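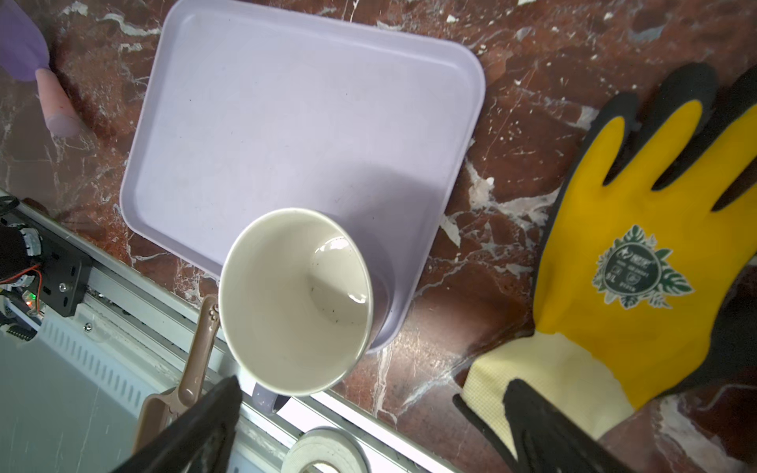

About Larwood

Larwood provides Linux server administration and network support to organisations that run their own systems. The company was founded in January by a small group of system administrators and now looks after 1022 servers on behalf of 42 clients, among them schools, housing associations and manufacturers.

Our work covers installation, patching, backup, monitoring and user access. Most clients keep their machines on their own premises, and our engineers connect over an encrypted link. Site visits are arranged where hardware has to be replaced.

Lollow, our monitoring service, is included in every support contract. It checks disk space, running services and certificate expiry dates, and opens a ticket when a limit set by the client has been passed. Lahtinen, the backup service, is offered separately.

The company employs 20 staff under the direction of Chunhua Cao, Head of Operations. All engineers take part in the on-call rota. Changes to live systems are recorded in writing and approved by a second engineer before they are made.

Clients receive a monthly report listing updates applied, open tickets and any work that was postponed. Copies of our service terms and data protection policy may be requested from the support desk.

Page last reviewed: 7/6/19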